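Can a robot fold laundry at home yet?

Posted by Afia Yakubu
Jul 14, 2025

Hello everyone. I look after my mother and my two boys, and the washing in our house never finishes. My neighbour says that soon we can buy a machine with arms which picks the clothes up, folds them and puts them in the drawer. Is this true already, or must I wait many years? I do not need it to be fast. It can work while I sleep. Please explain in easy words, I am not a technical person.

5 replies, 2 shown

Ashton Tapsell
No. Buy more hangers and fold less.

Hicham Ashour
Dear Afia, English is my third language, so please excuse my mistakes. I worked with handling machines in a shirt factory in Hitley, and I still read a lot on this subject.

The short reply is that a machine can fold, but I would not yet trust it with a family's washing. In the factory every shirt came to the machine flat and in the same direction. At home a T-shirt lies in a heap, perhaps inside out, and the machine must first find out which part is the sleeve and which part is the hem. A cup keeps its shape when you grip it. Cloth changes its shape each time you touch it, and two layers are often taken together when you wanted only one.

Speed is less important for you, as you wrote. I would ask the seller these things before paying any money:

Can it start from a pile, or must you lay each piece flat?
Does it know what to do with a sleeve turned inside out?
What happens when it drops something at night?
Who repairs it, and in which city?

For moving boxes or cleaning floors the machines are much further along. For clothes, I would wait, and look again next April. If you see a demonstration, ask them to use a shirt from your own basket. A simple red one thrown down on grey upholstery is already a fair test, and I would be more impressed by this than by a stack of new towels. 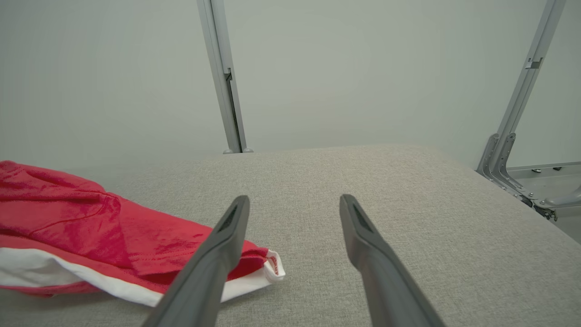 I would also ask to see the same shirt done twice, with a different heap the second time. One good fold tells you very little. Good luck with the washing, and greetings to your mother.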